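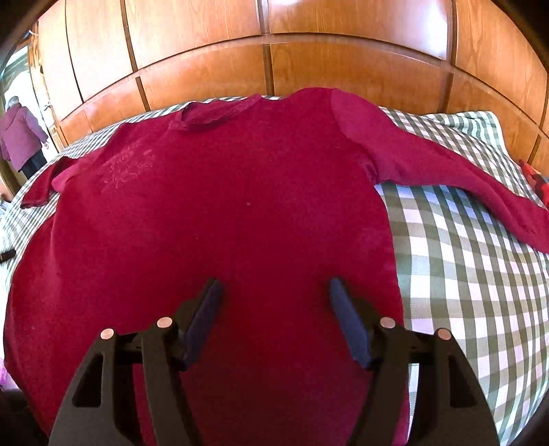

Last changed: 3/23/22

Recording garment folding with the hand-held gripper

These steps are for people recording at home for the Drendbridge folding set. They cover sweaters and other long-sleeved tops. Pants and towels have their own page.

Before you start

Charge the gripper and clear enough of the bed that both sleeves can go out to full length. A patterned sheet is fine. The model needs to see many kinds of bedding, so please don't change yours for a plain one. Open the Mavness app, pick "long sleeve, knit" or "long sleeve, woven," and wait for the green check. If the check doesn't come up, close the app and open it again before you call anyone.

Laying out the garment

Put the top face up with the neckline pointing away from you. Spread the sleeves to the sides. They don't have to match. In the photo one sleeve goes up toward the left at an angle and the other runs long and straight to the right, and that is a good starting layout. Leave small wrinkles alone. Smooth out only folds that hide a cuff or the collar.

Recording one fold

1. Hold the gripper over the middle of the garment with the fingers open and press the record button.
2. Wait for the beep, then lower both fingertips until they touch the fabric.
3. Move to the first sleeve, close on it near the cuff, and lift it just clear of the bed.
4. Carry the sleeve across the body and let go. Do the second sleeve the same way.
5. Take the bottom hem and bring it up to the collar.
6. Raise the gripper, hold still until the second beep, and stop.

Work at the speed you would use to fold your own laundry. If you drop a sleeve, pick it up again and keep going — a dropped and recovered sleeve is a useful example and we keep those. Stop and mark the take "bad" only if your free hand touched the garment or the app lost tracking.

Between takes

Shake the top out and lay it down a little differently. Turn it, shift it toward one side of the bed, or bend a sleeve. After nine takes, change to another garment. Thick knits need a firmer squeeze than shirts, and it helps to do one practice fold with the recorder off.

Uploading

Upload over Wi-Fi at the end of each session. Files stay on the gripper until the Trerno server confirms them, so don't clear the memory by hand. The set held 3573 folds at the last count, and 2764 of them passed review. Most of the rejected ones were stopped before the second beep.

Each home is asked for 200 folds in total. Questions about the app go to Apinya Somboon, and questions about rejected takes go to Kanokwan Wannasri.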